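Part 4: Putting the Wekel shelving together

Okay, frame time! I've built a few of these now and the second one took me half as long as the first, so don't panic if it feels fiddly. Clear a decent patch of floor and dump the bolts in an ice cream tub.

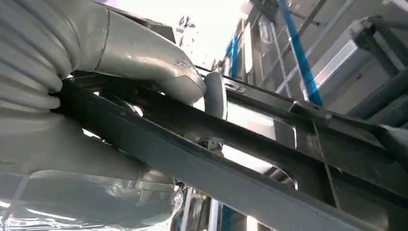
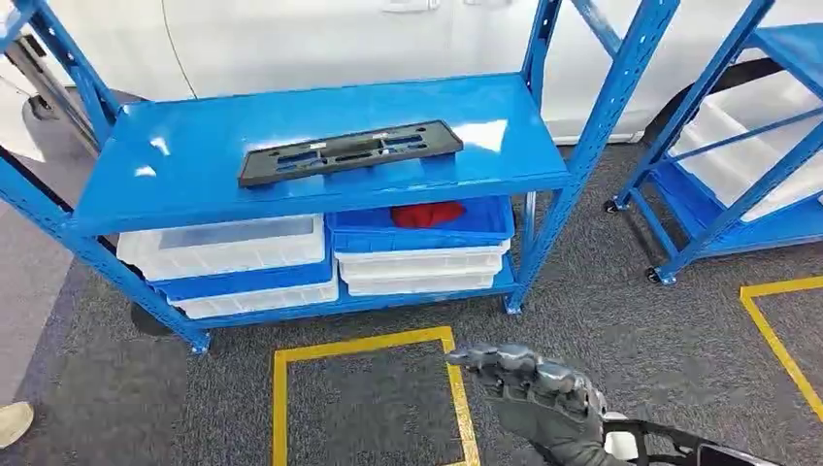 Fig. 8: a dark rail up close, then a blue unit on carpet.

1. Lay two uprights down, slots facing in, and start a bolt at each shelf height. Finger tight only!

2. Hook the bottom shelf in first, then the top. Mine needed a nudge with a rubber mallet — gently, or you'll chip the colour.

3. Stand it up (grab a mate) and check it with a level.

4. Now go round and tighten all the bolts, working corner to corner.

Note: the Fukska bolt kit comes with 52 bolts and you'll have a few left over. Keep them.

Caution: anchor it to the wall before you load it. I use the Rultitz brackets, one per rear upright, and I've never had a wobble.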